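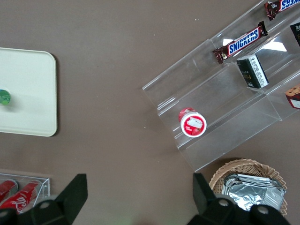

Idris Cadwaladr told us in our first April that a snack table should look like somebody is expecting you. We were selling from cardboard boxes then, and the remark hurt a little, but we kept it. It is now the first thing we say to a new person who comes to work with us.

About Wynne Snack Tables

We are a small company which sets up and refills snack tables for offices, waiting rooms, training rooms and staff kitchens. You give us a table, and we bring the stands, the trays, the baskets and what goes on them. We come back to fill them again and to take away what is finished or too close to its date.

The company started in the back part of a grocery shop in Raren. My wife and I bought the shop when we came to this country, and our English was at that time mostly prices. The office across the road, Brivance, asked if we could bring over some chocolate and drinks for their afternoon meetings. I carried them in my arms. After a few months they asked for every afternoon, and then the dentist upstairs from them asked also.

Today we look after 50 tables. Last year we made 3,507 refill visits, and I have the notebooks for all of them, because I still write by hand and my daughter copies it to the computer.

How we set a table

We like a plain table, brown or grey, without a cloth. Crumbs are easy to see on it and easy to wipe. On the table we usually put a clear stand with steps, so the person sitting down can see the things on the back step as well as the front one. A chocolate bar lying flat behind a row of tubs will stay there for weeks. Put the same bar one step higher and it goes by lunch. Snickers is still our most asked for bar, and we have stopped trying to change anybody's mind about this.

Next to the stand goes a tray, cream or white, with a low rim. Round things roll, and the rim stops them. My wife prefers to stand it a little apart from the steps so there is room for a hand between. I used to push everything close together to make the table look full, and she moved it back each time. She was right – people take more when they do not fear to knock something over.

Strawberry things we keep in small numbers and refill often. In some offices they disappear the first day and in others they are never touched, and we have not found the rule for it.

What we ask from you

A table which does not shake, away from the heater and out of direct sun. Clear stands show every fingerprint when the sun is on them, and chocolate does not forgive a warm afternoon. One person in your office who can tell us what is not being eaten. A telephone call is fine, and so is a paper note left under the tray. Many customers do this and we enjoy reading them.

Please tell us also about allergies. We do not repack anything. Every item stays in the wrapper or the tub it was sold in, with its own label, so that anyone can read what is inside.

Our people

We are 14 now, counting the two drivers. Most of us came from another country and most of us learned the work at the same table in the back room, where a new person sets it, somebody else clears it, and the new person sets it again. Nobody goes out alone in the first month.

The stock list has 363 items at the moment. I would like it to be shorter. Every spring we take some off, and by the winter holidays the list has grown again with flavours that one customer or another asked for kindly.

We do not have a colour scheme or a slogan. A designer from Grorketia made us a very nice sign for the van, and it is still the only advertising we have paid for.

Where to find us

The shop in Raren is still open in the mornings, from seven until noon. If you come in, ask for the back room and we will show you a table set up the way it would stand in your own office. You can move the things as you like. For prices, please telephone before noon or leave your number at the counter, and one of us will call you back the same afternoon.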